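What the second arm cost us
2026-04-05

I said in November that I would write up the numbers once the cell was ordered. The order went in last week, so this is the write-up. It covers a two-arm bench for putting together small gearboxes in our shop at Salline. It does not cover whether the thing pays for itself. I don't know that yet.

What was in the first budget

The first budget was one arm, one gripper and a table. I got the table price wrong. I had put down what we pay for a normal workbench, and a bench that holds two arms on rails is a different item. The quote from Whitelaw for the table and rails came to $3,927 before shipping. I had to go back and ask for more money, and I would have liked to do that only once.

The second arm came up when we looked at the job properly. One arm can pick up a shaft and put it in a housing if the housing is clamped. We make nine versions of the housing, and each would need its own clamp. Our machinist priced the set of clamps and the changeover time, and after that a second arm to hold the housing no longer looked like a luxury. It is still the biggest line on the sheet.

Simulation before hardware

We paid Grimoseo $2,937 to model the bench before we bought it. I was against this at first – it felt like paying for a drawing. The model changed two things on the order, so I have stopped complaining. We moved the arm bases farther apart, and we dropped a tool rack that would have been in the way of the left arm.

The layout is plain. Each part starts lying on the table: the big gear already on its shaft, the housing with its opening facing up, the smaller shaft with its pinion. The model let us try different starting spots for the parts without tying up anybody on the floor.

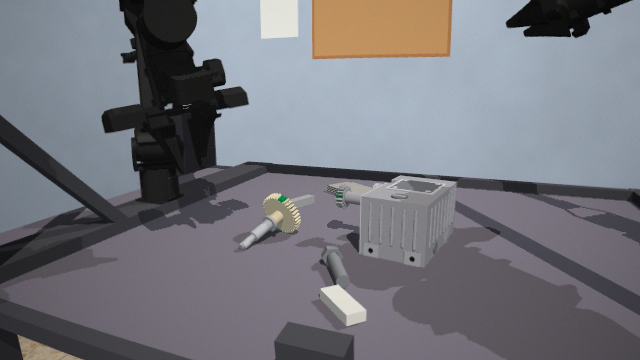

Lines I left out the first time

Gripper fingers. The ones that come with the arm are fine for blocks. We are budgeting for a spare set and one custom set for the gears, and I expect to buy more.

Guarding. Flirkero quoted this separately and it has a longer lead time than the arms. Order it first.

Training time. I put down 57 hours across two people. That is wages we pay either way, but those hours come off other work, and the schedule has to show it.

Power and air. We had a spare circuit. The air line needs to be run from the far wall and I am still waiting on that price.

What is still open

I have not decided on the service contract. The yearly price is high for a shop our size, and the one-time visit rate is also high. My plan is to skip the contract for the first year and keep the money in a repair line – if we don't spend it, it goes toward fingers.

Delivery dates are not firm either. I will post the final sheet when the last invoice is in.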